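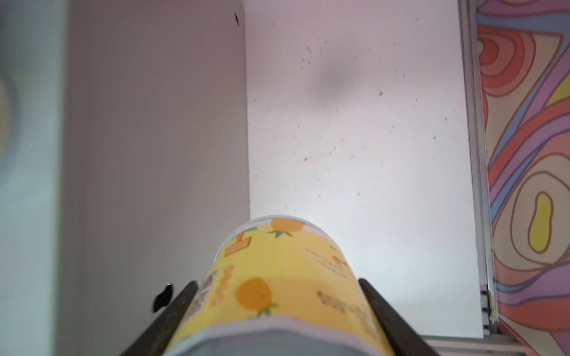 Orangen auf zitronengelbem Grund

Bei Plimasow mögen wir es bunt, und deshalb haben wir für unser Dosensortiment lauter Etiketten ausgesucht, die schon beim Auspacken gute Laune machen — Früchte, Blätter, kleine Zeichnungen zum Entdecken, wenn man die Dose in der Hand dreht.
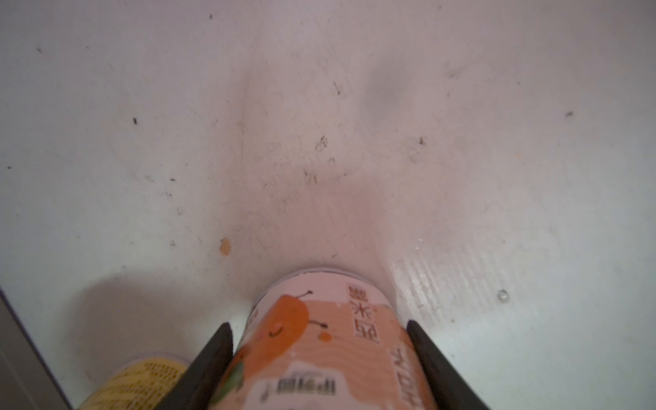 Kategorie: Dosen mit Fruchtmotiv

Pfirsichfarbener Grund, orangefarbene Wellen und eine Frucht, die einen anlächelt: Diese Dose wird bei uns besonders gern verschenkt. Im Sortiment Fincombe stellen Sie sich bis zu 6 Sorten selbst zusammen, ganz nach Lust und Laune. 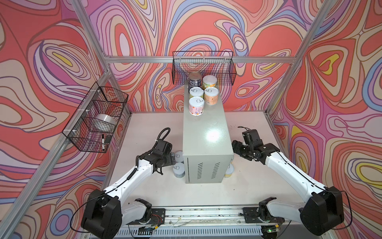

Wer lieber mischt, nimmt zu den hellen Etiketten einfach eine dunkelblaue Dose dazu — das sieht im Regal richtig hübsch aus! Artikelnummer 3116, lieferbar in 3 Tagen.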